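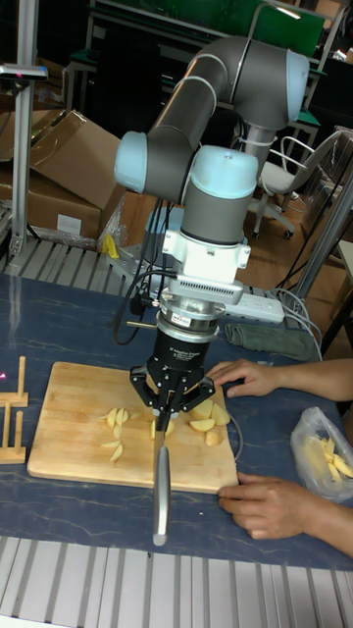 31/03/2026
Par Cameron Dunbar

Onze heures, chez Rostwood. Des pommes de terre, encore. Shona Swanson a les deux mains posées sur la planche, côté droit, et tient le bois pendant que le bras descend avec le couteau. Elle parle sans lever les yeux. « Avant c'était moi le couteau. Maintenant je suis l'étau. »

Elle rit un peu. Six ans de légumerie à Bustdale, dans la cuisine centrale qui livre les cantines du secteur, puis détachée ici, à l'atelier d'essai, depuis décembre. Le projet s'appelle Hisa. L'idée : confier la découpe à une machine, garder les gens pour le reste. Quel reste ? C'est la question que tout le monde pose à Bustdale, et elle aussi.

« Trier, rincer, goûter. Voir qu'une patate est verte. Ça, pour l'instant, il me le laisse. »

Il, c'est le bras. Trois doigts noirs refermés sur un manche gris, un manche de couteau de cuisine ordinaire. Shona y tenait. « Au début ils voulaient une lame spéciale. J'ai dit non, prenez un couteau comme les nôtres, sinon on ne compare rien. »

Ce que ça change, concrètement ? Les poignets, d'abord. Elle a été arrêtée 2 fois pour une tendinite, la deuxième a duré. « Plus de 40 kilos épluchés et coupés dans une matinée, faites-le, on en reparle. » De ce côté-là elle ne regrette rien. Le rythme, par contre — elle cherche le mot — l'agace. Trop lent. Elle attend. « Attendre debout, c'est fatigant aussi. Ça, sur le papier, ils l'avaient pas mis. »

Et puis les morceaux. Des quartiers fins d'un coté, des morceaux plus épais de l'autre, elle les regarde comme une prof regarde une copie. « Pour une soupe, ça passe. Pour un gratin, non. » Elle le dit aux ingénieurs, qui notent. Être écoutée, c'est nouveau, et elle ne s'en cache pas : en cuisine on ne lui demandait pas son avis sur l'épaisseur d'une tranche.

Peur des mains si près de la lame ? « Les premiers jours, oui. » Elle a demandé un arrêt à portée de pied, elle l'a eu. Elle voudrait aussi une cale pour la planche, demandée à Pastor, le fournisseur, pas encore reçue.

Ses collègues de Bustdale sont venues voir, à deux. L'une a trouvé ça drôle. L'autre a demandé combien de postes. Pas de réponse ce jour là, pas de réponse aujourd'hui non plus, la direction renvoie à la fin des essais.

« Moi je veux que ce soit écrit, dit Shona. Qui fait quoi, à quel salaire. Le robot, je m'y suis faite. »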